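FOR IMMEDIATE RELEASE
Sunday, July 26, 2020

Fluline to Publish Episode-by-Episode Companion to "Tavby"

NOLTVILLE — Fluline Press will release a full companion book to the cult mystery series "Tavby" next February, the publisher announced today. The book, titled "The Road Into Tavby," is written by Amnuay Rungrueang, who has run the fan site Luangrath for the past several years.

"Tavby" ran for 2 seasons and 40 episodes. It follows a county land surveyor who is sent to redraw the boundary of a small river town and finds that the town appears in a different place on every map. The show was canceled before its main questions were answered, and viewers have been arguing over the last episode ever since.

Rungrueang's book covers every episode in broadcast order. Each chapter includes a summary, notes on the script, and a section on the folk tales and local legends the writers drew from. Longer essays between the chapters deal with the ferryman, the missing church bell, and the use of river names in the dialogue.

"People tend to start with the ending and work backward," said Rungrueang. "I wanted to start with the first episode and write down what is there. A lot of the answers people want from the finale are sitting in the first season, in scenes that don't seem to be about anything."

The companion grew out of the Luangrath episode guide, which now holds 1,191 entries on characters, places, props, and music. About half of the book's text is new. The rest has been rewritten and checked against the episodes, and several theories that appeared on the site have been dropped.

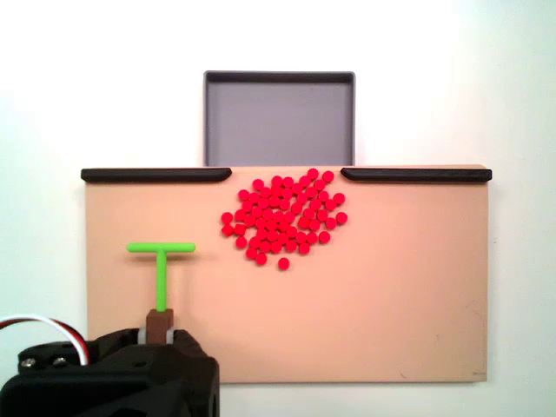
BOOK DETAILS

"The Road Into Tavby" will be sold in paperback and as an e-book. A signed hardcover will be limited to 2,272 numbered copies, available only by direct order from Fluline. The hardcover adds a fold-out map of the town as it is described in the second season and an index of every surveyor's mark mentioned on screen.

The book contains full spoilers for both seasons. Readers who have not finished the series can use the first part alone, which stops at the end of season one and does not discuss later events.

Preorders for all editions open this fall through the Fluline website. Bookstores can order through their usual suppliers. Advance reading copies will be sent to reviewers in electronic form only.

Rungrueang will take part in an online reading and question session in the week of publication. Sign-up information will be posted on Luangrath. The site's episode guide will stay online and free to read after the book comes out.

ABOUT FLULINE PRESS

Fluline Press is an independent publisher based in Noltville. It publishes books on television, film, and radio drama.

MEDIA CONTACT

Publicity Department, Fluline Press, Noltville
Review copies and interview requests: please include the name of your outlet and your deadline.

###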